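Home | Reviews | Grippers | Arms | Controllers | Forum
Search this site Go

Donine G3 hand-held grippers: soft fingers on soft goods

The Donine G3 is sold in pairs, one unit for each hand. I have been comparing it with the Prollutine two-jaw set since March, almost entirely on clothing. Clothing is where most parallel grippers fall down: the target has no fixed shape, the edges hide, and a finger that is too stiff pushes a fold away before it can close on it.

The G3 uses yellow flexible fingers with a cut-out behind the tip, so the finger bends round whatever it meets. The Prollutine fingers are solid rubber pads on a rigid jaw. On boxes and bottles I could measure no useful difference between them. On thin cloth the G3 is clearly better. It picks up a single layer from a flat surface with a light pinch, where the Prollutine tends to skid or gather two. 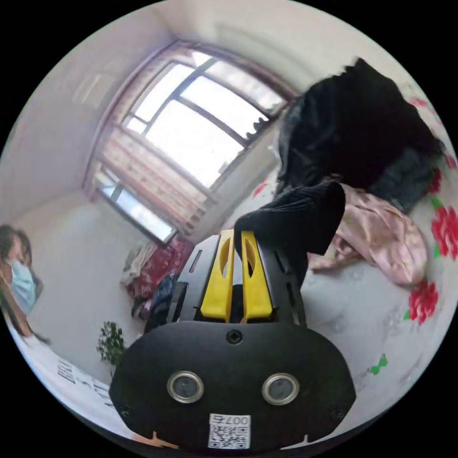
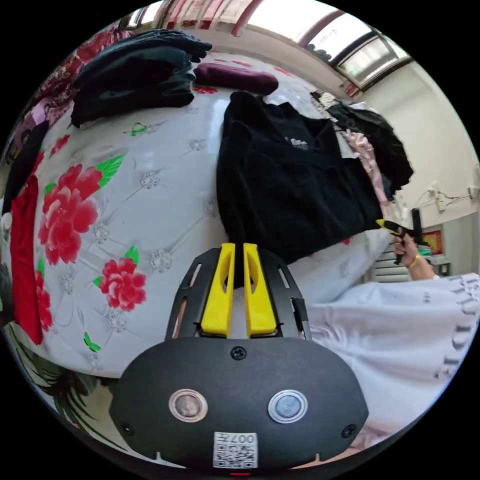 Ribbed and gathered fabrics are the easy case, as there is always a ridge to close on. Satin is harder. Both sets lose it if the pull is sideways, though the G3 gives more warning – the cloth creeps along the finger before it goes. Heavy folded stacks are best taken from the rounded edge with the jaws level.

I logged 2,417 grasps across both sets. By the end, the Prollutine pads had polished smooth and needed replacing. The G3 fingers showed slight whitening at the root and no tears.

Wiring and software

Both units of the G3 report jaw opening to a Gezer controller over one cable each. Setup took two attempts; the first failed on a firmware mismatch that the manual does not mention. Recordings open directly in Istivlow, with left and right kept as separate tracks. The Prollutine set needs a conversion script, and its clock drifts enough that the tracks have to be realigned by hand.

Complaints

The G3 trigger spring is too strong for long sessions. The cover is wide, and it catches when reaching under a hanging edge. Spare fingers come only in packs of four, and delivery took three weeks.

For rigid parts the Prollutine is adequate and I would keep it. For garments I would buy the G3, and order the spare fingers at the same time.

Contact | Copyright | Back to top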